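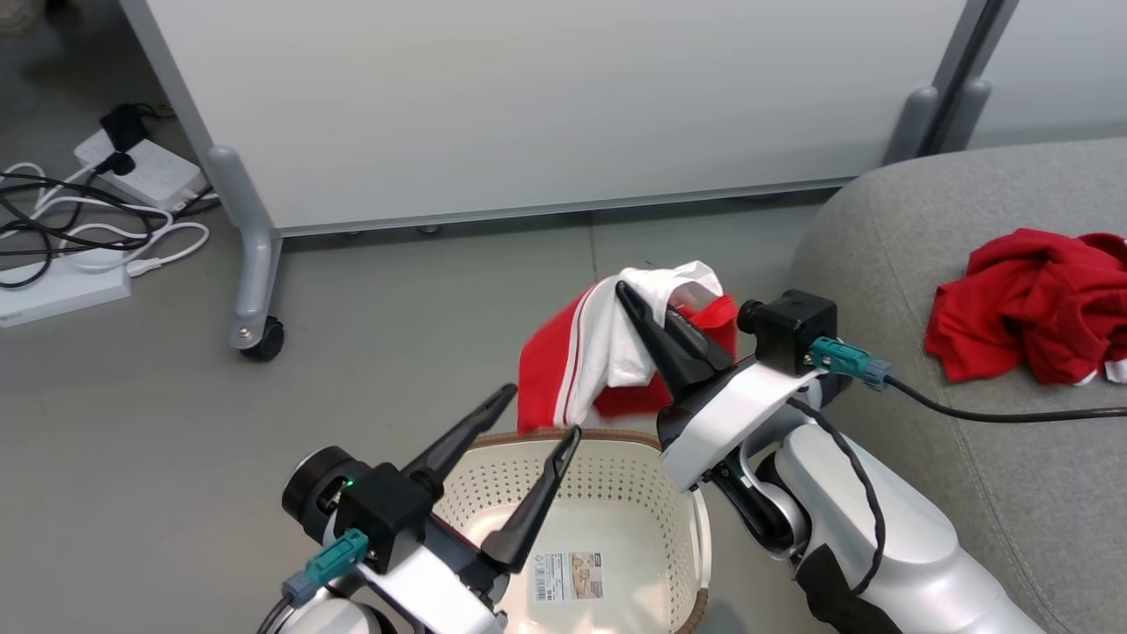 Two arms at the laundry basket, with a red and white garment in the right gripper.

How to plan the budget for a two-arm laundry station
Written by Carleen Hollis, 16/01/2025

Many teams ask for the price of the arms first. I recommend to begin with the small items, as they are easy to forget and they come back every month.

Step 1. Write down the task in one sentence. Ours was "take clothes from the sofa and put them in the basket." Everything you buy must serve this sentence.

Step 2. Make three columns: arms and grippers, room, spare parts. In the room column put the basket, the sofa, the partition panels and the power strips. At Studby we planned $1,670 for the room and spent nearly all of it.

Step 3. Plan the spare parts. Gripper fingers and cables wear out before the arms do. We keep $1,000 for this. One cable from Merrick costs us $79, so please order two at once and pay the shipping only one time.

Step 4. Buy the clothes. Choose garments of the same kind for the first weeks, then mix. For this $100 is enough.

Step 5. Ask for the delivery time in writing. Our second gripper was ordered in October and Digby Tuhiwai had to change the whole schedule when it was late.

Before you sign, let a second person read the list. Trudy Henare found that I had forgotten the power strips.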